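Changing the fingers and markers on a hand-held gripper
Posted 2019-12-29 by Emese Sipos

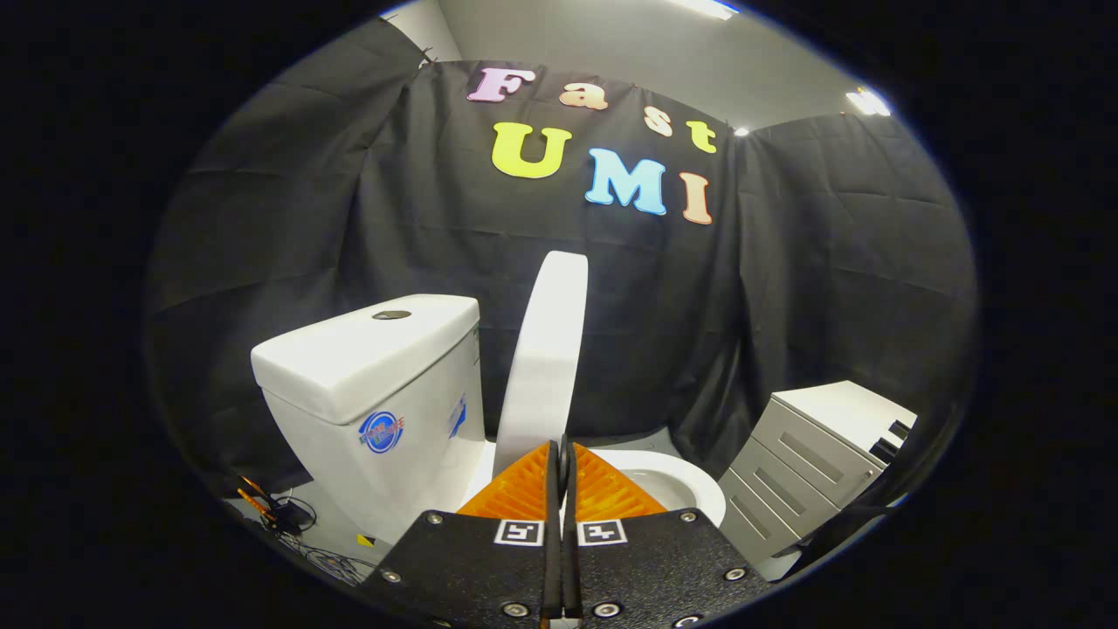
The soft fingers are the part of a hand-held gripper that wears out first, and the marker stickers go soon after. Both get changed in the same session at our shop because the plates are already off the tool and on the bench. Allow 40 minutes the first time. Once you have done a few it goes much faster.

This page covers the two-finger version with the flat jaw plates. If you have the older Kilto body with the one-piece jaw, the finger steps are the same but you can't take the plates off, so skip that part.

What you need

A matched pair of new fingers
Two marker stickers, printed at full scale
Hex driver to fit your plate screws
Isopropyl alcohol and a lint-free cloth
Plastic scraper
Calipers
A small dish for screws
Low-strength threadlocker

Check the old fingers first

Squeeze the trigger slowly and watch the tips come together. They should meet along their full width. If one tip rolls under the other, or you see light at one side, look at the ribs. A crack usually starts where a rib joins the back wall, and it opens up when you bend the finger by hand. A finger with any crack gets replaced. So does its partner, even if it looks fine. A new finger is stiffer than a used one and the pair will close off center.

Fingers that are only dirty can be wiped down and put back. Get into the grooves with a soft toothbrush. Don't use acetone, it makes the printed ones brittle.

Take the plates off

1. Unplug or switch off anything attached to the tool.
2. Open the jaws all the way.
3. Mark the inside of each plate L or R with a paint pen. They look interchangeable and they are not.
4. Loosen all the screws on one plate by half a turn before you remove any of them.
5. Take the screws out and put them in the dish. Lift the plate straight up.
6. Do the other plate.

If a screw is stuck, warm it with a soldering iron for a few seconds and try again. Horacio Fuentealba rounded off two heads last January by leaning on them, and we had to drill both.

Fit the new fingers

Slide each finger into its slot with the flat contact side facing in. It should go down with firm thumb pressure. If it stops short, look for a bit of print support left in the slot and trim it off with a knife. Don't hammer it.

Put the plates back and start every screw by hand with a small drop of threadlocker. Tighten in a cross pattern, two passes. Snug is enough. Overtightening bows the plate, and a bowed plate tilts the marker.

Replace the markers

Peel the old sticker from one corner. Scrape off what stays behind and wipe with alcohol until the cloth comes away clean. Let it dry.

Measure the new sticker with calipers before you peel the backing. Ours have come out of the office printer slightly small more than once because somebody left "fit to page" on. Check the ID against your settings file too, left and right separately. Set the bottom edge down first and smooth upward. Bubbles under a black square will throw off the width reading, so if you get one, pull it and use a fresh sticker.

Matte stock only. Glossy stickers wash out under ceiling lights.

Calibrate the width

Close the jaws fully and hold for a few seconds. Open fully and hold again. Run the width script on that clip and compare the closed and open values with the old ones. A small shift in the closed value is normal with new fingers. If the open value moved too, one of the markers is crooked or a plate isn't seated.

After that, do 30 slow open and close cycles and go over the screws once more with the driver. Threadlocker needs a day before it is any use, so leave the tool overnight.

Write it down

Each tool has a card in the Griffiths drawer. Put the date, which fingers you used and the new closed and open values. Amancay Cabral orders from those cards, so if it isn't on the card there won't be a spare pair next time.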